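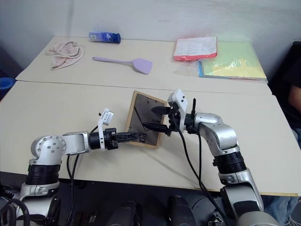 Juvcombe Household and Framing Circle
Minutes of the monthly meeting, Saturday 5/29/21

The meeting opened with a welcome from the chair, Valeriano Lozano, who thanked everyone for coming out on a holiday weekend and for being so patient about the parking. He also passed on warm wishes from our friends at the Platthorpe group, who hope to join us in September if they can find enough rides.

Minutes of the last meeting. Accepted with one correction — the lamp shades were ordered from Filtville, and the minutes had them coming from Tetteh. Apologies to both shops!

Money. We have $636 in the account, after paying $239 for glass, backing board and a good supply of clips. The chair remarked that this was the healthiest balance we have had in a long while, and there was a happy murmur around the room.

Picture frames. This took up most of the morning, as expected, and it was a lovely long talk. The small frames with the light wooden border are the ones we want for the family wall at the Juvcombe reading room, and we agreed to work on them face down, with the back toward us, so the clips and the stand are easy to get at. There was a good deal of discussion about the two tables. Pushed together they give us plenty of room, but a few members worry about small parts finding their way into the seam. It was agreed to keep the frame well over on the near table and leave the far one for everything else.
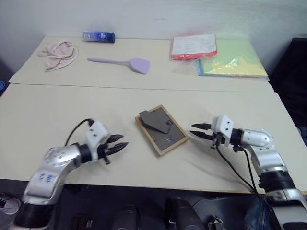
On the folding stands, the feeling was that they should be left flat against the backing until each frame reaches its shelf. Members who have wrestled with a bent stand at home spoke up strongly for this, and we heard some very good stories, which the secretary has not tried to write down. Clips are to be pressed back by hand, slowly, and anyone who finds a stiff one should set that frame aside for a second pair of hands.

Household things. The pink towel and the blue bottle can stay on the far table for now. The lavender spatula belongs with the kitchen things and should go back to that drawer when we finish. A member asked whether we might have a proper shelf for odds and ends, and the chair promised to measure the wall.

Family wall. We would like to reach 200 pictures in time, though four frames are enough to make a start. Please write names on a separate slip and tuck it in behind the photograph — ink on the back of a print can show through after a few years.

Any other business. Warm thanks for the lemon cake. The kettle needs descaling.

Next meeting: same room, same time, bring a soft cloth.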